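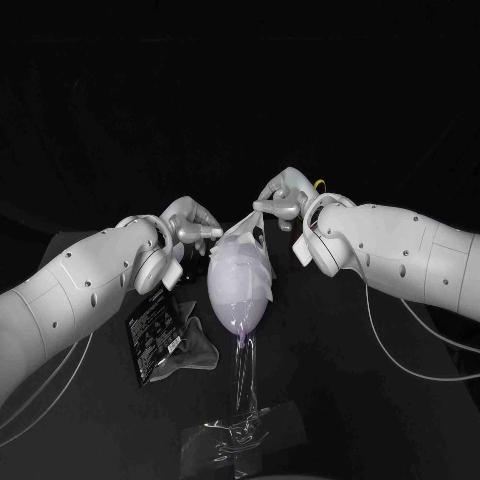

From: Kenneth Ogilvie
To: Clidden Party Makers list
Date: 31 Jan 2026
Subject: Re: twisting vs. knotting, and the Fluvora "no leak" business

Stela Sandu wrote:

> I've gone over to twisting the neck before I knot it and I won't be going back.
> Two full turns, pinch, then knot below the twist. I did 30 of the pale lavender
> ones for the Urside shop opening and 19 were still a decent shape the next evening.
> The Fluvora leaflet says a twisted neck loses no air at all. Also they look
> nicer, the top comes out neat and you don't get that ragged tail.
> Has anyone else tried it? I'm thinking of doing the whole August order this way.

Stela, I've read this three times and I'm still not sold. Nineteen out of 30 is what I get on an ordinary day with an ordinary knot, and that's with the heat on in the hall. Did you do any the old way, same packet, same room, same night? If you didn't, we don't know what the twist did. It may have done nothing except use up your thumbs.

As for "no air at all" — I'd like to meet the balloon. They lose air through the skin as well as the neck, so even a perfect seal only fixes part of it. The leaflet is written by the people selling the balloons.

I'll give you the looks. A gathered neck does sit better than a lumpy one, especially on pale colors where the light shows everything up. Whether a customer standing under an arch can tell is another matter.

Before you commit a whole order, this is how I'd try it. It costs one evening.

1. Use one packet for the lot. Last year's leftovers don't count, they've been in a drawer, and old stock goes off in ways you can't see until it's blown up.

2. Open everything you need before you inflate the first one, and put the opener away. I know you like to stand a finished balloon in front of you while you fuss with the next packet. I've done the same and I've lost a few that way. Anything with a point on it belongs on another table, and a pop halfway through spoils the numbers.
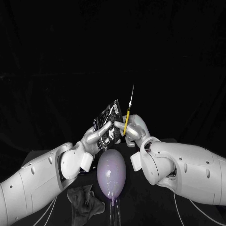

3. Same size, and measure it. Two boxes set a fixed distance apart will do, and the balloon should just touch both. "About like the last one" is how we got the mess at the spring fair.

4. Half twisted and knotted, half just knotted. Mark the tails with a pen so you can't kid yourself later. If you have somebody with you, one can hold the neck closed while the other does the knot, but then do that for both halves.

5. Leave them overnight, then put them back between the boxes. Write down what you see before you decide what it means.

If the twisted ones come out clearly ahead I'll eat my words on this list. My guess is that you'll find the difference is in how firmly the neck was pinched while you were getting to the knot. Most of the slow leaks I've traced started with letting go a moment too early, and a twist might only help by forcing you to hang on. 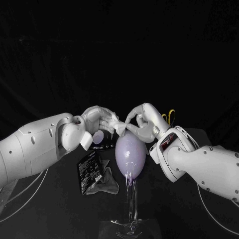
Does the twist make them harder to undo afterwards?

In my hands it does. The neck bunches up on itself and I end up snipping it, so don't twist any you were hoping to let down and use again.

One more thing, on the August order. You said 393 on the phone. Two turns on every one of those is a lot of turning for a benefit we haven't seen, and my knuckles hurt reading it. Do the trial first, and post the numbers even if they're dull.

Kenneth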